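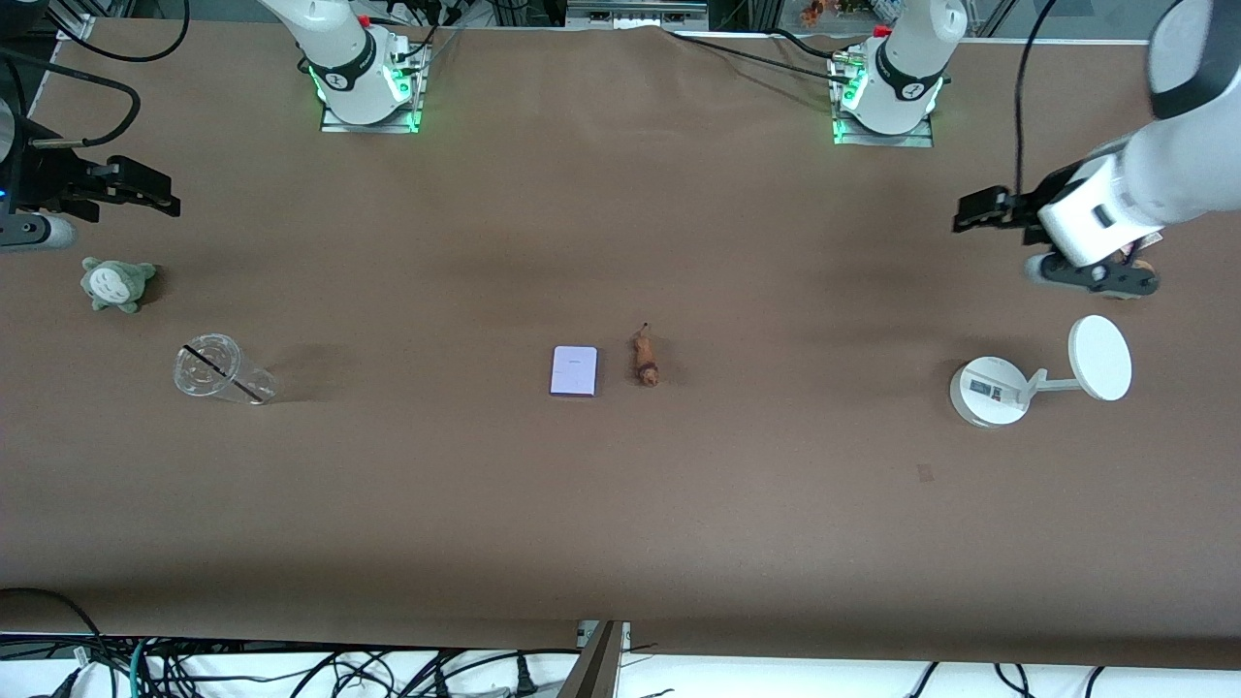
Equipment budgets for automation are usually approved on the strength of a single line, and that line is nearly always the arm. At Erkcombe, where the Noltadow programme has been running a two-armed station on a papered work table, the original submission listed the arms, their grippers and the mounting plates in careful detail. It gave one sentence to everything else. Anyone who has stood at such a table will know how much that sentence was asked to carry. Black cables run along the far edge to both bases, and a good many more lie in a web across the floor in front. Then there are the objects themselves: a plush toy, a plastic cup with a straw in it, a flat lavender box, a small carved figure, a round mirror on its stand. None of these appeared in the submission, and each had to be paid for from somewhere.

The argument of this essay is that our institutions should cease to fund robots and begin to fund stations. By a station I mean the arm together with its table, power, cabling, spares, test objects and the hours of the person who keeps it in working order. The distinction may seem a matter of bookkeeping. It determines, however, who bears the cost when the first estimate proves too small, and under the present arrangement that is almost always the operating unit.

Consider the matter of cable. The Erkcombe submission allowed 7 metres per arm, a figure copied from an earlier proposal for a much smaller bench. The shortfall was met out of the consumables line at a cost of $2,535, and the consumables line was then short in turn. No rule was broken. The form simply had no place in which a sensible person could have written down what was needed, and so it was not written down.

Bit-na Joo, who reviewed the Noltadow accounts, has recommended that future requests carry a separate schedule for items under the capital threshold. I support the recommendation, with one reservation. Her draft schedule runs to 41 lines, and a form of that length will be filled in by copying last year's. A shorter one, grouped by use, would be more likely to be read by the people who sign it.

It will be objected that small items are properly the business of the unit manager, and that a central office has no need to know the price of a plastic cup. There is some merit in this. Colleagues at Chiang have long preferred a single discretionary allowance, and their managers speak well of it. Yet an allowance works only if it is set with the equipment in view. Theirs is reviewed whenever a new arm is bought. Ours has not been reviewed since the programme had one bench and no robots at all.

The same reasoning applies to replacement. Grippers wear, paper coverings crease and must be renewed, and test objects should be changed often enough that the work does not narrow to a familiar handful. The supplier, Jiria, quotes a service plan for the arms and quite reasonably says nothing of the rest. A planner who takes the quotation as a full account of running costs will be wrong by the second quarter.

The next round of requests closes in July. I would ask those preparing them to visit the table before they open the spreadsheet, to look beneath it as well as on top, and to enter what they find at its full cost. Where the form offers no line for an item, they should attach a page.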